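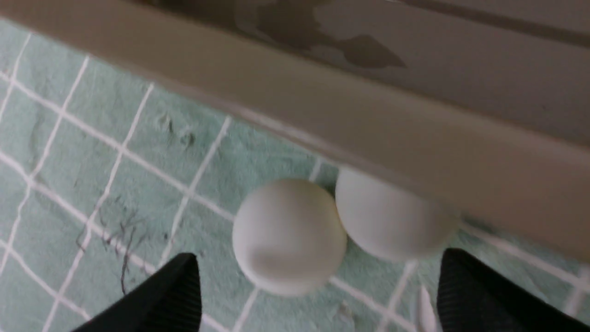 **Thread: Wrist camera only, or wrist plus overhead? Our May numbers**

**fotini_p**

Hi all, Fotini Politis from the Skadstead bench group. I promised a few of you I'd write this up once we'd had a proper go at it, and then the end of term swallowed me whole, so thank you for your patience.

The question we started with was a plain one. If you train a pick policy on the wrist view alone, how much do you lose compared with wrist plus overhead? We used white balls on a green gridded cloth, with a grey ledge along one side, and the starts that interested us most were the ones where two balls touch and one is tucked in close under the ledge. Those are the starts where the overhead view ought to be least useful, as the ledge hides things from above.

We recorded 3000 demonstrations by teleop and kept 2000 after cleaning. Both policies got the same demos, the same training time and the same action chunking. Then we ran 600 test picks, split evenly between the two.

Out in the open there was very little between them. Near the ledge, the wrist-only policy did better, and by enough that I reran the scoring because I thought I'd swapped the columns (I hadn't). The two-camera policy tended to come in at the right height and the wrong angle, then bump the outer ball and push its neighbour further in.

My reading is that the overhead view gives the network an easy answer most of the time, so it leans on it, and then it has nothing to lean on when the ledge gets in the way. I'd love to hear from anyone who has seen the same thing, or the opposite!

---

**kettlebridge**

Lovely write-up, thanks for sharing it. We had something similar last winter with small jars on a shelf. The overhead model was very sure of itself and very wrong whenever the shelf lip was involved.

One question - what did you throw out in cleaning? A third of your demos is a lot to lose, and if most of those were ledge cases then you might be looking at an odd leftover slice.

---

**fotini_p**

Fair thing to ask. Mostly dropped connections and demos where the operator gave up partway. I'd have to go back to the logs to tell you how many were ledge starts, and I will, but it won't be tonight.

---

**nour.b**

Nour Bataineh, hello. I'm going to be the grump, with affection.

I don't think you've shown that the overhead camera hurts. I think you've shown that *your* overhead camera hurts with *your* way of joining the two views. If you're simply stacking the features and letting the network sort it out, of course it picks a favourite. Try blanking the overhead image at random during training, in 30 per cent of episodes say, and run the ledge starts again. My guess is the gap closes, and it might even flip.

The other thing that bothers me is the cloth. A grid gives the wrist camera a wonderful sense of scale and tilt for free. Take it away and put down something plain, and I'd bet the wrist-only policy gets a good deal worse at judging its approach. Plenty of real tables don't come with lines on them.

---

**marlow_tins**

I'm with Nour on the cloth but not on the dropout. We tried blanking on our Fang arm and all it did was make both conditions mediocre. Everything took longer to train and the behaviour got timid - lots of hovering over the target and not much grabbing.

Could be we set the rate too high, I'll admit. It was a student project and we ran out of time before we could try anything gentler.

---

**nour.b**

What rate did you use?

---

**marlow_tins**

Half.

---

**nour.b**

Well, there you go! That's a lot of blindness to ask anyone to cope with. I'd still try it lower before giving up on the idea.

---

**kettlebridge**

Can I put in a word for the fingers as well? On our setup the wrist view always has the fingertips in it, so the network can see the gap between them and the object together the whole way down. I've always suspected that does more for close work than anything clever in the fusion. You could test it by masking the fingers out and seeing whether the ledge advantage disappears.

---

**fotini_p**

Oh, I like that one, and it's cheap to try. All right, the plan as I have it now: Nour's blanking at the lower rate first, then the finger mask, then a plain cloth. The plain cloth means new demos, so it'll be a while, and I'll have to be very nice to the people who do the teleop.

Nour, I'm not ready to give up my reading yet, but I agree the title on our draft is too strong and I've softened it this morning. I'll post the ledge counts from the cleaning logs in this thread when I have them.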